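Das helle Polster und seine Versprechen

Cremefarben, prall, pflegeintensiv: Warum sich ein zweiter Blick auf die Naht lohnt
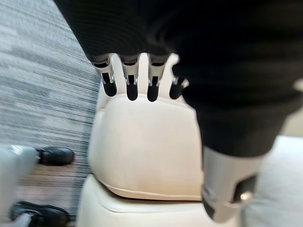
Weiche Oberkante, leicht gewölbte Front: cremefarbenes Polster mit umlaufend wirkender Linie am unteren Rand.

Seit Januar steht in jedem zweiten Wohnzimmer, das man mir zeigt, etwas Cremefarbenes. Sessel, Hocker, Bänke, alles rund, alles weich, alles angeblich zeitlos. Bei zeitlos werde ich misstrauisch. Das Wort stand auch in den Prospekten, als alle Welt anthrazitfarbene Ecksofas kaufte, und die stehen heute auf Gronditz am Straßenrand, wenn Sperrmüll ist.

Im Ausstellungsraum von Gulasell führt mich Drita Nikolovski durch die neue Kollektion. Hocker ab 400 Euro, der passende Sessel kostet 761. Dafür bekommt man eine Füllung, die sich »an den Alltag anpasst«. Ich frage, was das heißt. Sie sei nachgiebig, sagt Nikolovski. Das ist Schaumstoff auch, und zwar seit Jahrzehnten.

Wer wissen will, was unter so einem Bezug steckt, fragt besser jemanden, der ihn abnimmt. Parisa Esfahani polstert in ihrer Werkstatt auf, was andere vor ein paar Jahren neu gekauft haben. Gegen die Farbe hat sie nichts. Sie schaut zuerst auf den unteren Rand, dorthin, wo die Polsterung auf das nächste Bauteil trifft. »Oben sieht alles gut aus, wenn genug drin ist«, sagt sie. »An der Naht sehe ich, ob jemand Zeit hatte.« Zieht der Stoff dort Falten, wird es mit den Monaten schlimmer. Verläuft die Linie ruhig, auch in der Kurve, ist das ein Anfang. Mehr will sie dazu nicht sagen, bevor sie das Stück offen auf dem Tisch hat.

Bleibt die Frage nach den Flecken. Abnehmbare Bezüge werden gern beworben und selten abgenommen. Pouran Rashti hat es bei ihrem Hocker von Girkdale einmal versucht und für das Wiederaufziehen einen ganzen Nachmittag gebraucht. Seitdem liegt eine Decke darüber, grau und kratzig, und von der schönen hellen Oberfläche ist nichts mehr zu sehen. Das Ersatzset hätte 95 Euro gekostet. Sie fand das frech.

Mein Rat fällt deshalb knapp aus. Im Laden fest auf die Oberkante drücken und warten, ob sie zurückkommt. Mit dem Daumen die untere Naht entlangfahren. Nach einem Stoffmuster fragen, es zu Hause mit Kaffee traktieren und ein paar Tage liegen lassen. Wer danach noch Creme will, soll Creme kaufen. Ich habe mein Muster übrigens noch. Der Fleck ist blasser geworden, weg ist er nicht.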